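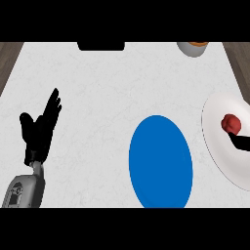

La table de marbre du simulateur, vue de la caméra haute, un soir de mars.

Garnet Girard avait pris l'habitude de dire bonsoir à la main gauche avant de lancer une série. C'était idiot, elle le savait, puisque la main gauche n'existait que dans la mémoire d'une machine posée sous son bureau, au troisième étage de chez Carrier, mais on s'attache à ce qu'on regarde toute la journée, et elle regardait cette main-là depuis l'automne.

Ce soir-là il pleuvait sur Skomville, une pluie fine qui faisait briller les rails du tramway, et Spyros Georgiev était resté lui aussi, son manteau déjà sur le dos, à attendre que le café veuille bien passer.

« Alors, demanda-t-il, Grillov ou Padora ? »

C'était toute la question. Grillov était l'ancien contrôleur, prudent, lent, un peu vieux garçon, que Spyros avait écrit presque seul et qu'il défendait comme on défend un oncle. Padora était le nouveau, plus vif, plus souple dans les doigts, et il avait la fâcheuse manie de serrer trop fort. On leur donnait à tous deux la même table, les mêmes deux bras, la même assiette bleue à garnir, et on comparait. Il fallait 300 essais pour chacun et Garnet en était au deux cent quatre-vingt-dixième de Padora.

« Regarde plutôt », dit-elle en tirant une chaise.

À l'écran, un doigt noir du bras droit touchait la chose rouge sur l'assiette blanche. Spyros avait toujours soutenu que c'était une tomate, Garnet penchait pour une pomme, et le modèle, au fond, s'en moquait bien. De l'autre côté, la main gauche restait ouverte au-dessus du marbre, le pouce écarté, les quatre doigts serrés et dressés, loin de l'assiette bleue où il n'y avait rien encore.

« On dirait qu'elle demande la parole, murmura Spyros.

– Elle attend son tour. Avec Grillov, elle serait déjà descendue.

– Et elle aurait bien fait ! »

Garnet rit, parce qu'il était vexé et que cela lui allait bien. Elle relança le pas suivant, puis encore un autre. Le doigt glissa le long du fruit, hésita, revint par-dessous avec une délicatesse qu'elle ne lui avait jamais vue, et la courbe de pression, en bas du second écran, monta doucement avant de se coucher comme un chat. Pas de pic. Elle vérifia deux fois, en suivant la ligne du bout de son crayon.

Spyros ne disait plus rien. Il avait posé sa tasse sur le cahier d'essais, où elle laisserait un rond, et il se penchait si près que son souffle faisait une petite buée sur la dalle.

« Il a appris ça où, ton Padora ?

– Dans tes fichiers à toi. Je lui ai donné presque 2 000 prises de Grillov à étudier, la semaine dernière. Je n'osais pas te le dire. »

Il se redressa, boutonna son manteau de travers, le déboutonna, et finit par s'asseoir pour de bon. Dehors, le tramway de neuf heures passa en sonnant.

« Il te reste combien d'essais ? demanda-t-il.

– Dix.

– Bon. Pousse-toi un peu, je prends les notes. »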